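Notebook, chore runs, simulated flat – June, Thursday

Started 9.40. Ásdís Kjærgaard on the planner, me on logging. Build is the same as last week except for the contact settings, which Emiliano Alcaraz put back to the Silteck values after the drawer trouble. I would have left them alone for one more session, but it is done.

Question for this block, copied from the plan so I stop drifting from it: can the policy carry out a whole household chore from a one-line instruction, with no hints between stages? Grasping on its own is not of interest any more. We have enough grasping numbers.

Chore set is unchanged. Make the bed, push the chairs in, wipe the table, go to the bathroom and close the toilet lid, come back. Each is scored by end state only. A chair counts as in when the backrest is within tolerance of the table edge. A lid counts as closed or not closed. The bed is scored by cloth coverage, which I still distrust.

Morning batch, 100 episodes, all chores mixed. 72 reached the end state within the step limit. That sounds better than it is. Most of the successes are chairs and lid, and both of those have start states where very little has to be moved. Filter out starts already inside tolerance before quoting this to anyone. Note to self: the filter goes in the scorer and not in the plotting script, where it got lost last time.

Bed. Poor. The policy takes hold of the blanket near the corner and drags it, and the coverage score goes up even when the fold at the pillow end has gone. A person would call that a worse bed. Ásdís suggests a second term for the fold line. Agreed, but the cloth mesh is coarse there and the term will be noisy. Raise it with Emiliano before he freezes the assets.

Table. Wiping is scored by swept area, so an arm that skims 3 mm above the surface scores nothing and an arm that presses far too hard scores full marks. Force cap added at 11.15. Reran the short set and the score fell, as it should. On the Sullau bench in the real kitchen the same cap stopped the wipe altogether, and we never found out whether that was friction or the wrist. Still open.

Doors. Most of the remaining time goes here. Travel between rooms is reliable with the door wide open. With it part open the planner treats the gap as passable from the map and then stalls, because the map was built with the door in another position. It waits, replans the same path, waits again. Step limit is 700 and a stalled run uses all of it. Chuang's door routine would get round this by pushing first and mapping afterwards. I am not keen on pushing first in a house with people in it, but in simulation it costs us nothing to try.

Also checked whether the image filter (Filtorer, default strength) was hurting the door edge. Switched it off for a handful of runs and saw no change in the stalls. Left off for now – one less thing to argue about.

Renders from the flat, bedroom side and bathroom door: 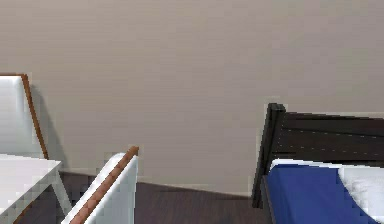
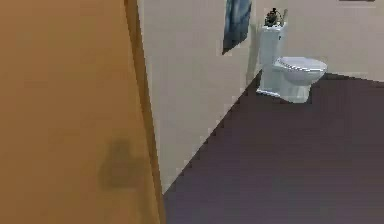

After lunch we tried the door with the map cleared at each threshold. Stalls went down but the base now hesitates at every doorway, including open ones, and two-room chores run long. Acceptable for a test, too slow for a product. Ásdís thinks the clearing can be limited to a strip either side of the hinge line. She will write it tonight; I will not touch the planner branch until she has merged.

Current view on the main question, for the group page. Single chores with one rigid object and a clear end state: yes, mostly, in simulation. Anything with cloth: no. Anything that crosses a doorway: depends on the door, and I would not let it loose in a real flat yet. The shop-floor people have it easier with fixed stations and no bedding, and their results should stop being put in the same table as ours.

To do:
Start-state filter in scorer (me).
Fold term for the bed, after talking to Emiliano.
Threshold strip (Ásdís).
Rerun the morning batch with the same seeds once both are in.
Find the Sullau force logs. They were on the old drive.

Stopped 17.20. Overnight job queued, doors only.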